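Desk bits, and how I finally got mine to stay put

I have a drawer in the hall that eats things. You put in a perfectly good stapler and six months later you get back a takeaway menu, a bent key and a battery that may or may not be flat. When I started doing the accounts from the spare room I swore the desk wouldn't go the same way, and of course within a fortnight it had! So last December I had a proper go at it, and since a few of you asked after the post about the airing cupboard, here are the things I've stuck with.

Tip everything out first

Yes, all of it, on to a tray or an old towel so the drawing pins don't roll off and find your feet. I know every tidying page says this and I used to skip it, because it makes such a horrible mess, but sorting inside the drawer just means you move the muddle from the left to the right. I set the kitchen timer for 30 minutes and whatever wasn't dealt with by then went in a shoebox with the lid on. (I opened the shoebox again in spring and kept the ruler. The rest went.)

Test your pens on the back of an envelope while you're at it. I had more than 12 in a mug and could get a line out of maybe a third. Don't put the dead ones back "for now". Felt tips sometimes come round if you stand them nib down overnight, biros mostly don't, though a quick scribble on the sole of a rubber shoe has saved one or two of mine.

Measure before you buy a thing

I bought a lovely Avberg drawer insert and it was too tall by a whisker, so the drawer wouldn't shut. Back it went, bus fare and all. What you want to know is the height inside the drawer with the drawer closed, and you get that by putting a lump of Blu Tack on the bottom, standing a bit of card in it, and sliding the drawer gently shut until the card folds over. Measure up to the fold. Write it on your phone, you will not remember it in the shop.

If you've an old desk, check the corners too. Mine belonged to a great-aunt and somebody has scratched 1871 on the underside, which I don't believe for a minute, but it's certainly old enough that none of the drawers are square. A tray that fits at the front may jam at the back.

Small trays beat big ones

Big tubs are hopeless for small things. Everything sinks. A tray with little partitions keeps the fiddly stuff up where you can see it, and clear plastic is better than coloured in my view, though it does show the dust. Wash it in warm water with a drop of washing-up liquid, never the hot cycle in the dishwasher (I've got a Grolent letter rack shaped like a crisp to prove it), and let it drain upside down on a tea towel. Dry it properly before the staples go anywhere near it or you'll have rust.

Price stickers come off with a dab of cooking oil left for ten minutes and then a rub with your thumb. Don't go at clear plastic with a scourer, it clouds over and never recovers.

What goes where

My rule is one sort of thing to a section, and the loose things get the sections you can get your fingers into. Paper clips can be tipped straight in, they're easy to grab and it doesn't matter if they're in a heap. Staples I leave in their boxes. Loose strips snap into little bits if you so much as look at them, and then you're picking them out of the corners with tweezers.
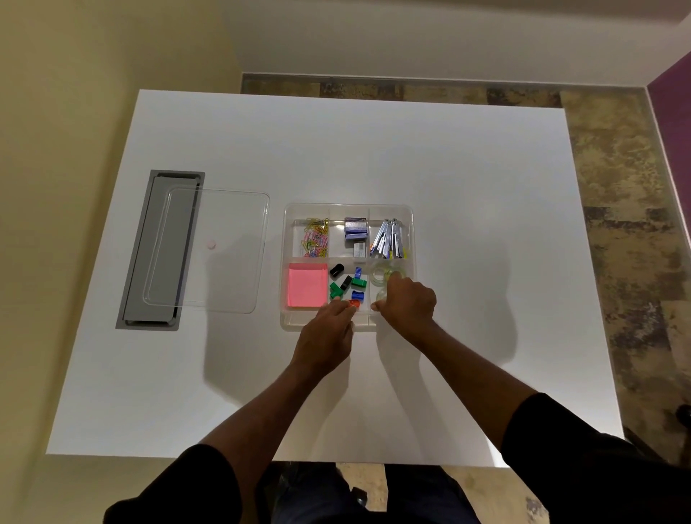

Leave a section or two with nothing in them. I can't stress this enough! If you fill the whole tray on day one, the next thing that comes through the door (a spare fuse, a bulldog clip off a bank letter) has nowhere to live and ends up on the desktop, and then it's got friends. I leave the shallow bits for last and let them fill up by themselves.

About lids. If the tray lives in a drawer, you don't need one, and it'll only make you less likely to put things back. If it lives on top of the desk, or you carry it from room to room like I do, keep the lid and use it. When I'm working I pop mine down beside the tray so it doesn't wander off.

Cables

A whole page by itself, really, but quickly: label the plug end as well as the other end. A strip of masking tape folded over into a flag does the job. I had a go with the Celix clips and they were fine on wood and useless on my painted wall, where they took a patch of emulsion off with them. The little hardware shop on our parade, Wijesinghe, sells Velcro-type tape by the metre, much cheaper than the ready-cut ties, and you can snip it to whatever length you like.

Keeping it going

I give the desk 2 minutes before I put the kettle on at four o'clock. Clips back, pens back, receipts into the envelope. If I miss a day it doesn't matter, if I miss a week I can tell.

Next time I'll do wrapping paper, which currently lives behind the wardrobe and falls on me. If you've got a way of storing the rolls that doesn't squash the ends, do leave it in the comments.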